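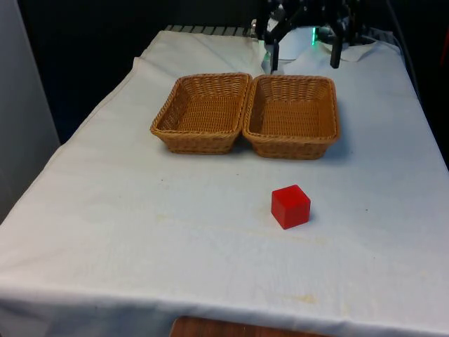
Løken Cube-to-Basket, data card

Version 2, last edited 6/8/26
Maintainer: Danica Radonjić
Recording: Halvard Sjögren and Kjell Dalen, Kanbridge lab

What is in the set

The set has 900 episodes of one task. The arm must pick the red cube and put it in the basket which is named in the instruction, left or right. The two baskets have the same shape and size, so the policy can not use the look of the basket to decide. It must use the word.

Left and right are always from the side of the fixed camera, not from the side of the arm. In version 1 this was mixed and we had to throw away 124 episodes. Please keep the rule if you add your own data.

How the episodes start

The gripper is open and stays at the back of the table, fingers down. Both baskets are empty. The cube is on the open part of the cloth in front of them. The operator turns the cube by hand to a new angle before every episode and moves it to the next position on the list (positions.csv, 33 rows).

The cloth is not ironed and we do not make it flat between episodes. Creases and small stains change slowly over the set. If you split by time, you will get a different cloth in train and test, and we recommend this split.

Contents of one episode

Fixed camera video, joint positions, gripper opening, the instruction as text, and a success flag. The flag is set by the operator after the arm goes back. Success means the cube lies inside the correct basket. A cube on the rim is a failure, also when it falls in later.

Failures are kept. They are in the same folder as the others, so filter by the flag if you want only good demonstrations.

Known problems

The background is very dark and the arm is black. Segmentation of the upper links is poor, and we do not give masks for them.

Baskets move a little when a finger touches them. The operator puts them back only if the gap between them becomes wider than the cube. Small rotation of a basket is therefore normal in the data.

Some instructions have the spelling "baskett". Jozef Verstraete has a script for it, see tools/fix_text.py. The raw files are not changed.

Not included

Depth, force, and a second object color. Blue cube episodes are planned for October.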